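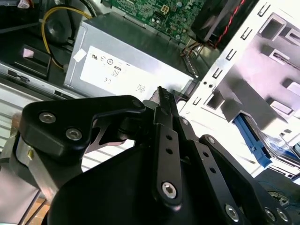 How many demonstrations do you need before a policy can take a power supply out of a desktop PC?

In our tests, 589 demonstrations were enough for the grasp and the lift. The cable unplugging needed more, and we stopped collecting at 1000.

What follows is how we set up the training for the Skirkell disassembly work. It assumes you have an arm, a wrist camera and a parallel gripper already talking to each other.

1. Split the job into stages

We started with one long policy for the whole job and it was poor. Wiroj Wongsuwan cut the job into four stages: approach, unplug, grasp, lift. Each stage gets its own label in the recording. The model is still a single network, but it is told which stage it is in.

2. Record by hand guidance

Use the same person for the first 30 recordings. Mixing operators early on gave us two different ways of entering the case – one from the drive side, one straight down – and the policy wavered between them. Bring in other operators once the approach is steady.

Move slowly near the board. Pause for a moment before closing the fingers, so that the start of the grasp is easy to find in the data.

3. Vary the case, then the light

Turn the case a little between recordings. Swap the power supply for another make when you can. Shiny metal and white labels wash out easily under a strong lamp, so lock the exposure and record with the lamp in several places. Faustino Orozco tried adding the glare afterwards in software. It helped less than moving the lamp.

4. Throw out bad recordings

Delete any run where the fingers catch on a cable, even if the operator recovered. We keep these in a separate folder called Rastel and use them later to train the stop signal.

5. Train

Start with the wrist view alone. Adding an overhead view made the approach better and the grasp slightly worse, as the arm hides the fingers from above. We now drop the overhead input once the gripper is inside the case.

6. Test on cases it has not seen

Keep 22 cases out of the training set from the beginning. Score each stage separately. A failed lift after a good grasp is a different problem from a missed grasp, and one overall score hides that.

Known problems

Loose cables lying over the power supply still confuse the approach. Mulugeta Fikre is working on a version that pushes them aside first. Screws are outside the method: take them out before the run.

The stage labels and training settings are in the Skirkell folder, under Boonchu.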